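Orach 赛艇器材 > 岸上用品 > 船架

Dukden 折叠船架(一对)
单人艇、双人艇、四人艇可用。八人艇请看加宽款,别拍这个。

价格:544 元/对
含:船架两只,吊带两条(已装好),收纳袋一只
现货。下午三点前付款当天发,过了三点次日。

简单说几句

铝管,折叠式,吊带托艇。岸上装桨架、擦艇、调脚蹬板都用它。比赛日带着走最方便,收起来塞后备箱,跟桨放一起不打架。之前那款铁的停产了,太重,锈得也快,还有人来问,真的没有了,别再等。

新款改了三个地方:铰链换成不锈钢轴,吊带加宽,脚垫改成可以换的。铰链改动最大。老款铰链是铆死的,用一个赛季就松,松了没法修,只能整只换。现在拧螺丝,自己紧一紧就行,随袋附内六角扳手。

规格

撑开高度:71 厘米
撑开后上口宽:487 毫米
单只承重:38 公斤(静载,不要坐人!!)
管材:铝合金,阳极氧化
吊带:尼龙织带,Zacharias 产,内侧有绒面
脚垫:橡胶,可单买
颜色:浅灰 / 深炭灰

承重按单只算,一对一起受力。四人艇连桨架放上去没问题,艇里积了水先倒掉再放。有人整船水直接往上搁,一边架子歪了,这种不在保修范围里。

怎么用

先撑开,听到咔一声,中间横撑扣到位再放艇。没扣到位看着也是站住的,一受力就往外滑,所以扣没扣要用手去摸。两只架子的间距,单人艇大致放在座舱前后两头,双人艇往外再挪一点。吊带要兜在龙骨两侧,不要卡在舵或者尾鳍上。尾鳍折一个比架子还贵。

风大的时候不要只靠架子。艇很轻,架子也轻,侧风一来连架子带艇一起走。用绑带把艇和架子绑住,架脚上再压个沙袋,或者干脆放草地上翻过来。码头边水泥地尤其要小心,打滑。

收的时候先解横撑再合腿。反过来硬压会夹手。袋子有点紧,架子顺着放,吊带朝里卷,第一次装可能要折腾一下。

关于吊带

经常被问到能不能换。能。两头是扣环,退出来就换。单卖的吊带跟整套里的一样长,装的时候绒面朝上,别装反,装反磨漆。绒面进沙子要洗,清水冲,晾干,不要用洗衣机脱水。湿着卷进袋子里放一个冬天会发霉,每年十二月都有人拿发霉的来问能不能换新,不能。

吊带松紧可以调,默认出厂长度适合大部分单、双。四人艇底比较宽,放长一格。两只架子要调成一样,不然艇是斜的,调桨架高度怎么调都不准。

教练反馈

Huia Henare(青少年队教练,Marnstead 船库):
“我们一共用过三代,这一代最省心。孩子们自己会撑。就是袋子拉链小了点。”

拉链的事已经跟工厂说了,下批换大号。这批还是小的,介意的等下批,时间没定。

Laurier Perron(老年组单人艇):
“一个人出艇,一个人收艇,以前那个铁架子搬两趟腰就不行了。现在一只手拎两只。希望出个高一点的,我个子高,弯腰擦艇还是累。”

高款在打样。出来了会挂上来,先不接预订。
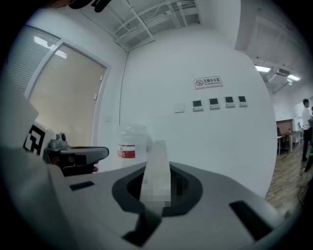 颜色这块单独说,两色都有货,结构、价格完全一样,只是氧化后的颜色不同。浅灰这一色,照片里大面积那种光面浅灰就是这个路子;中间椭圆形开口是深炭色,想要深色款的拿它当个大概的参照,屏幕有色差,别拿去跟艇漆对。浅灰显脏一点,泥点子看得见,但是太阳底下不怎么烫手。深炭灰耐脏,夏天在岸上晒一中午摸着烫。一对只能同色,不拆开混发,要混色的请拍两对自己跟队友换。

配件(另购)

替换吊带,一条
橡胶脚垫,四只一包
不锈钢轴加螺丝,一套
大号收纳袋,暂时缺货

俱乐部一次要得多可以开对公发票,下单备注里写抬头和税号,写全,上次有人只写了半个税号来回改了好几遍。要印队名的,印在收纳袋上,架子上不印,氧化层印上去会掉。印字的不退不换,字样发过来之前自己再核对一便。

保修

架体一年。铰链、横撑开焊、断裂,拍照发过来,确认了寄新的。吊带和脚垫是耗材,不保。被车压的、坐塌的、从拖车上掉下来的,不保,可以按成本价卖你配件。

退换:没用过、袋子在,七天内可退。沾了泥的算用过。

发货说明

江浙沪一般隔天到,其他地方看快递。包装是长纸箱,快递柜放不下,留个白天能接电话的号码。偏远地区要补运费的会先联系,联系不上就压着不发,请留意电话。自提的在 Marnstead 船库旁边的小仓,上午十点以后有人,来之前先打电话,训练时间门口停不了车,拖车在掉头。

还有问题直接留言,水上训练的时候看不了手机,晚上统一回。

相关商品
Dukden 加宽船架(八人艇)
Dukden 桨架扳手
Zacharias 艇身绑带,一对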